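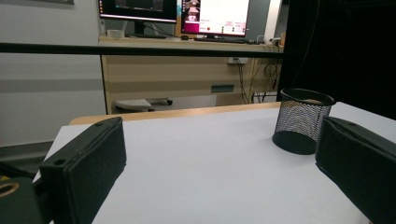
White tabletop, seen from the gripper.

Kestum second printing: rules changes and delivery

The second printing of Kestum goes to the factory in July. The print run is 3000 copies, and the box stays the same size. Mei Kasprzak has revised the harbour rules, which caused most of the questions sent in after the first printing. A ship may now unload only at the start of its owner's turn. The storm deck drops to 12 cards, and the two blank cards go back in the box for solo play.

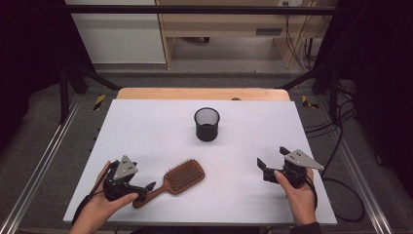

Owners of the first printing can order the changed cards as an upgrade pack. It holds the new storm deck, a corrected player aid and the replacement Luvton tile, whose river edge was printed the wrong way round. The pack does not include the Rosenthal map, which is sold separately. So far 3879 backers have confirmed an address.

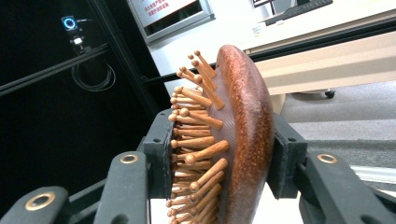
Component changes are limited to the pawns and the forest markers. The pawns are 11 mm across at the base, so they no longer overlap the track spaces. The forest markers are now single pegs with a small rounded tip, like the pins on the wooden hairbrush, and can be picked up without disturbing the tile. The Drurnora expansion uses the same markers and needs no changes. Address forms close on Thursday at noon.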